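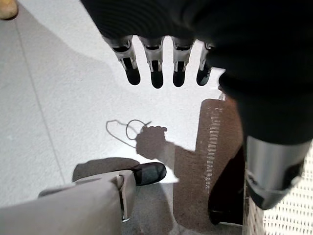 Dark load, one basket, how long does this take you?

villen_33
Moved the laundry into the room with the pale gray carpet in April and I now think about laundry more than I think about my family. My dark load takes 5 minutes just to get from basket to drum. Is that normal?

Proltero
Depends. Do you check pockets? I found a receipt for 400 screws in mine once, in very small pieces.

villen_33
I check pockets. I also turn socks the right way out, like a person with standards.

nowakowski_n
Wrong. Socks go in inside out. The dirt is on the inside.

Proltero
The dirt is on the bottom, Nowakowski. I've seen your socks.

Naveen Ahuja
Put the basket right under the open door and tip it a little toward you. Anything you drop lands back in the basket and you don't pick carpet fuzz off a black shirt. Mine's a cream plastic thing that's older than my marriage.

flilanel
Navy in with black, or separate?

Naveen Ahuja
Together. Life is short.

nowakowski_n
Separate. I have 3,000 posts on this board and I will die on this one.
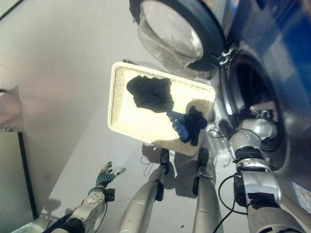
Re: Dark load, one basket

villen_33
Tried it Naveen's way, navy and black together. Under 5 minutes. Socks still right way out.

nowakowski_n
Enjoy your gray navy.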